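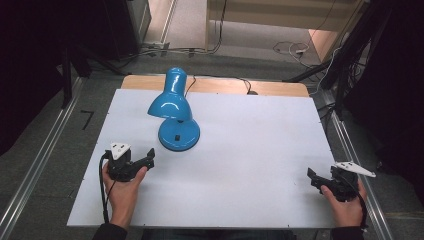 Dilek Şimşekoğlu told me before the doors opened that visitors only remember what they got to hold, so I should cut the talk in half and put the grippers in people's hands as early as I dared. I cut it by more than half. Best advice of the week!

Wed 29 June
Reltbridge lab, open day, the hand-held table
Present: me, Tarık, So-yul, Barış on the laptop. Dilek next door with the arm and in and out all day.

Writing this up the same evening while I still have the order of things in my head. Notes for whoever runs the October one, and for me, as I'll have forgotten the lot by then.

Setup

White board down on the table, blue desk lamp on top of it, both grippers cabled up. Tarık wanted the cups and blocks out as well and we argued it through over coffee. I'm so glad we kept to the lamp. Everybody knows what a lamp is and what you'd want to do with one, and the shade gives you a tilted, slippery, cone-shaped problem straight away. People reach for it without being told what the task is. With the blocks last time they all asked "what do I build?" and we lost minutes to that in every group.

Ran the Cenent calibration before anyone came in. First pass bad: right-hand gripper showing a slow drift of 4 mm whenever it stopped moving. Reseated the marker plate, tightened it, ran it again, fine. Check the plate screws FIRST next time, before touching anything in the software. I spent a good while in the settings for nothing.

Cables: both grippers are still tethered and both cables still want to go exactly where your forearm goes. I told visitors to let them hang down past the hand and not to wind them around the wrist, and they mostly listened. A tall visitor managed to stand on his.

Morning, Prondton group

They came in groups of 10. I'd planned a talk on why we collect demonstrations by hand at all, and following Dilek I gave them the short version: you do the job yourself with the same kind of fingers the robot has, we record where those fingers go, and later the robot learns from it. Then I picked up the grippers and went for the lamp.

My own go, for the record: left jaws on the base to hold it still, right jaws on the rim of the shade, tip the shade up, let go. I've done this so many times in practice and I still get a little jolt of pleasure when the two sides work together. The left hand has the harder job, I think. The base is round and domed and the jaws ride up on it if you come in too high. You have to come in low, nearly flat to the board, and squeeze only once you feel it stop.

Then their turn. Things that came up:

A girl in the first group went for the switch on the front of the base, before I'd suggested anything. She turned one gripper so a single jaw was the lowest point and poked with it, like a beak. I have always closed the jaws and used the tips together. Hers is better! You can see past it. I've asked So-yul to add it to the instruction sheet as a variant and we should record a batch that way.

Left-handers. Had a few, and they held the base with the right and worked with the left, naturally, and the data will be lovely and varied for it. Barış pointed out that our labeling assumes the right hand is the working hand. It does. We have to fix that before training on any of today's recordings. Barış has written it on the wall planner in very large letters.

Everyone squeezes too hard at first. All of them, adults as well. There's no feel coming back through the jaws worth speaking of, so people grip until something looks squashed. I started saying "hold it like you'd hold an egg," which made them so careful that they dropped the thing. "Hold it like a sandwich" worked far better. Keep the sandwich.

The teacher asked whether the robot would learn the mistakes too. Great question, and I fumbled the answer a bit. What I should have said: yes, if we let them through, which is why somebody sits and marks every recording as good or not good, and today that somebody was Barış. He turned the screen around and showed them a good one and a bad one side by side and asked the kids to pick. They were quick and they were right. I'd like to make that a proper station. A second screen, pairs of clips, pick one. Barış says he can have it ready in an afternoon. I'll hold him to it.

Midday, next door

Walked over to see Dilek's half at last. Her arm was running the policy we trained in spring, on a lamp of the same sort, with the crowd standing behind the tape. When it tipped the shade on the first try a cheer went up and I'm not ashamed to say I joined in. Then it missed the rim and closed on air, very confidently, and they liked that even more. Dilek doesn't hide the misses and I've come around to her view. People who have just wrestled with the grippers at my table know precisely how hard that rim is, so when the arm misses they groan with it.

For this reason the route should run my table first, then hers. The afternoon groups went the other way around through a mix-up with the door signs and it was noticeably flatter. They saw the arm do it, then came to me and it felt like homework. ORDER MATTERS. Table, then arm.

Afternoon, Karakaya people and drop-ins

The Karakaya visitors build fixtures and had proper engineering questions. Erdal Demirtaş led them around and did most of the talking in the corridor, so by the time they got to me they were well warmed up. They wanted to know about the marker plates: why they stick out so far, why the two aren't the same shape. I explained that a plate has to stay in view while the hand turns, and that with different shapes the software doesn't confuse left and right. One of them held the gripper at full stretch, rolled it over and watched the track drop out on Barış's screen at the point where the plate was hidden by his own arm. He did it again slower to find the angle. I could have kept him all day.

He also suggested a shorter jaw for the switch work. Noted. We have the old printed ones in the drawer and it would cost us nothing to try.

Erdal asked me for a throughput figure and I gave him the honest one: 75 usable recordings by close, from visitors alone, none of whom had held a gripper before. Barış may throw a handful more out when he goes through them again with a clear head. I'm thrilled with it either way. We've had paid sessions that gave us less, and far more same-looking.

Problems

Glare. The shade is glossy and the overhead lights bounce straight off it. For the tracking it's no bother, but in the video you get bright patches that move as the lamp is tipped. So-yul thinks the network will cope and might even be better for it. I'd still like a set with the lights on that side turned down so that we can compare.

The lamp creeps. Each visitor nudges it a little and by the end of a group it's nowhere near where it began. For variety that's welcome, but it got close to the near edge of the board and I had to reset it mid-talk. A few faint marks on the board are good enough to reset by if you know which ones. Pencil on a proper outline.

Power cord wants taping where it goes over the back of the table. I kept meaning to.

Battery on the laptop, not the fault of anyone, but plug it in.

Talk length. 3 minutes is plenty. The group where I went on longer started fiddling with the rails.

To do

So-yul: switch variant (beak) into the instruction sheet, with a sketch.
Barış: handedness field in the labels, then second pass on today's batch. Good/bad station for October.
Tarık: find the short jaws. Door signs, with arrows this time.
Me: thank-you to the Prondton teacher, and send her the clip her class picked as the best one. Test recordings with the lights down.
Dilek: wants one of my grippers next door so that people can compare it with the fingers on the arm. Yes, gladly, but after calibration.

Added by Tarık: short jaws found, they were in the box with the spare cables. One has a chipped tip. Printing a new pair tonight.

Added by So-yul: I tried the beak on the switch after you'd gone and it works left-handed too. Recorded some, they're in the folder under today, please don't let Barış delete them as duplicates.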